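We've had the Wudura sit-stand desk in the spare room since October, and a few people have asked me whether it's worth the money, so I'm putting it all in one spot instead of answering the same text message over and over.

The short version is yes, mostly, with a couple of grumbles about the cable tray and one big grumble about the delivery.

I'd been working off the dining table for most of the year and my lower back had well and truly had enough. I looked at three desks. The Stornutden was gorgeous but it cost $900 before you'd even paid for the legs (the legs are extra! on a desk!), and the Rusnák only went up in big clunky steps, with pegs, like an old ironing board. The Wudura was $400 on special, electric, with two memory buttons, so that was that.

It arrived in two boxes, nine days apart. The legs came first and sat in the hallway where everyone stubbed their toes on them, and when I rang to ask about the top I was on hold for 38 minutes listening to the same bit of pan flute. The bloke I finally got was lovely and knocked the delivery fee off, but still. If you're ordering one, ask them straight up whether both boxes are leaving the warehouse together.

Putting it together took an afternoon. The instructions are all drawings and they're fine until you get to the crossbar, where the drawing shows it one way up and the holes very clearly want it the other way up. I did it their way, undid it, had a cup of tea and did it my way. You'll want your own screwdriver too, the little Allen key they give you rounds off pretty much straight away. And get someone to help you flip it over at the end, it weighs an absolute tonne.

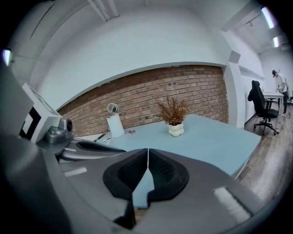
Colour was the thing I agonised over most. The website gives you white, black, a sort of fake oak and a blue, and I went back and forth for a week because I was sure I'd be sick of a blue desk by Christmas. I'm not! It's a pale blue, much softer than the swatch online, which looked like a public swimming pool on my screen. Dark things look great against it, and even plain grey gear looks a bit smarter than it has any right to. Our spare room faces south and gets no sun to speak of, and white would have looked like a dentist's in there. I wouldn't put the blue in a room with a lot of warm timber, but that's just me.

The surface itself has held up well. Coffee rings come off with a damp cloth if you get to them the same day, and biro comes off with a bit of metho. I did manage to put a small dent in the front edge with a vacuum cleaner, and there's no fixing that.

Going up and down is smooth and quieter than I expected, more of a hum than a whirr. I can do it on a work call and people don't notice, apart from my head slowly rising on their screens. There's a bit of wobble at full height if you're a heavy typist. I'm short, so I never have it up that far, but my partner is tall and says it bugs him.

Now, the cable tray. It's a mesh thing held on with two clips and it falls off. I've bent the clips, I've swapped the clips, and in the end I bought a Driltosow tray from the hardware shop and screwed it on, and it hasn't budged. So factor that in.

The memory buttons also forget everything if you switch the desk off at the wall – a bit annoying if you're like me and turn everything off on a Friday arvo. Resetting them only takes a few seconds, you hold the button down till it beeps.

Four stars from me. I'd buy it again at the sale price, but I'd think harder about it at full price, and my back would like it known that it gives five.

Posted 19 December 2020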